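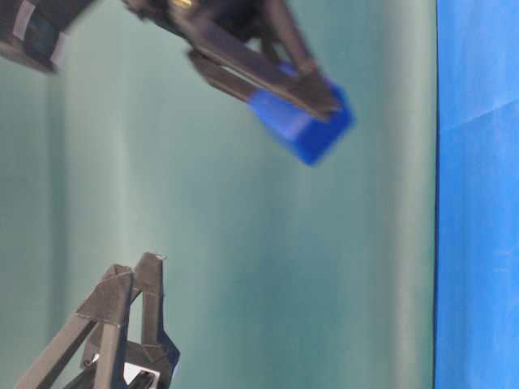 Words by Arnel Dagdag
Features | Robotics | June issue

The first thing Erlinda Dumlao told us was to keep our voices normal. "Visitors always start to whisper," she said. "The robot does not mind." We were nine people standing in a former tile showroom in Skikcombe, on a Saturday morning, with paper cups of coffee, and it was true that we had all started to whisper.

The open day at Kalniņš happens twice a year. The company is small and makes software for arms that work in pairs, and on these days it lets in whoever has signed the list at the door. In our group there was a couple who run a bakery, a student with a notebook, a father with two girls, and a man who repaired sewing machines and asked better questions than I did. I had come by the early bus and I was not sure what I would write. I have seen many robots in halls, behind glass, with music. I had not seen one at a distance of a kitchen table.

The task of the morning was the handover. One gripper holds a small block, blue as a school pen, and another gripper comes up from below to receive it. That is the whole program. Takeshi Furukawa, who has worked on it for most of his time at the company, described it to us in one sentence and then seemed a little embarrassed that there was no second sentence.

"A child does it before the first birthday," he said. "With us it took a longer time."

The difficulty, as I understood it, is the moment when two hands hold the same thing. If the giving hand opens too early, the block falls. If it opens too late, the two hands pull against each other, and something has to bend. People solve this without thinking. We feel the other person take the weight, and our fingers let go by themselves. Furukawa asked the two girls to try it with a block from his pocket, first with open eyes and then with closed eyes. They did it well both times. Then he asked them to do it without feeling, and they looked at him, and he said, "Yes, exactly. You cannot even try that."

The fingers are dark and flat-sided, made of angular pieces, and they look more serious than their job. In the upper hand the block sits between two of them with a corner sticking out past the tips, and this corner is what the lower hand must find. When I saw the lower one pointing up with its fingers open and nothing in them yet, I thought of somebody waiting for a key to be thrown from a balcony. I wrote this in my notebook and later I was not sure if it is a fair thing to say about a machine. I leave it in.

Behind the work hangs a gray-green backdrop with soft folds, and next to it a strip of strong blue cloth. The blue cloth is nearly the same color as the block, and the sewing machine man noticed this at once. Would it not confuse the system? Dumlao was pleased with the question. She said that a program which knows the block only by its color will learn something wrong sooner or later, and she prefers that it learns this in Skikcombe and not in the factory of a customer. In the real world, she said, the thing you want is often lying in front of another thing of the same color.

"My gray phone on my gray sofa," said the baker's wife.

"Your gray phone on your gray sofa," said Dumlao.

We watched for a long time. I had expected to be bored and I was bored for a few minutes, and after that I began to see differences. The upper arm sometimes came down in one movement, and sometimes it made a small correction near the end, like a driver who parks in a narrow place. The lower one waited for it. Two of the attempts that morning ended with the block on the table. The younger girl said "oh no" each time with real sadness, and Furukawa wrote something on his clipboard each time with no sadness at all. The drops are useful to him. He explained that after a drop he can look at what both hands were feeling in the last part of a second, and compare it with the good attempts.

I asked him how many good ones they need. The present goal is 50 in a row, with the block presented at a different angle each time. I asked how close they were. He said "closer than at the last open day," and he would not be moved from this answer.

At the coffee table I talked with Ainhoa Valcárcel, who came to the company from Isholm, where she had worked on packing lines for fruit. She is the one who thinks about where all this should go. Her list is modest. Sorting parts for repair shops. Passing instruments in a laboratory. Helping in small workshops where one person now does the holding and the turning and the fastening alone. She does not like the films the company's competitors make, in which robots fold a whole basket of laundry to piano music. "You do not see how many times they filmed it," she said. "Here you come on a Saturday and you see what there is."

I liked this, but I should also say what I missed. The explanations were strong on the hands and weak on the money. When the student asked what a pair of arms would cost a small workshop, the answer went in a circle and came back to the hands. The bakers asked if the fingers could be washed, and nobody in the room knew for certain. Also there were only 4 chairs, and the talk before the demonstration was long. If you go in the autumn, wear good shoes.

In the last half hour the visitors could take part. Rogelio Calimlim, the technician who builds the fingers, let us move a spare hand with our own hands to feel the joints. It was lighter than I thought, and the movement was stiff at first and then very smooth. He showed us the places where two flat panels meet, and he told us that he has changed the shape of the tips more often than any other part. The first ones were round, because everybody thinks of a fingertip as round. They rolled the block away. The ones he makes now are narrower, and he was already unhappy with them for another reason, which he started to explain until Dumlao called us back for the final run.

The final run was a good one. The block went from the upper hand to the lower hand, the upper hand opened, and for a short time nothing moved. Someone in our group clapped and then stopped, and then the girls clapped too, so we all did. Furukawa was already looking at his clipboard.

I walked back to the bus with the sewing machine man. He had taken a leaflet for the evening course that Kalniņš gives together with Flakcombe, the adult school near the station, and he was calculating whether he could close his shop early for it. At the stop he took a coin from his pocket and gave it to me, slowly, and asked me to notice when he let go. I did not notice. He asked me to give it back, and we did this until the bus came.

Kalniņš holds its next open day in the autumn. Entry is free, and names are taken at the door.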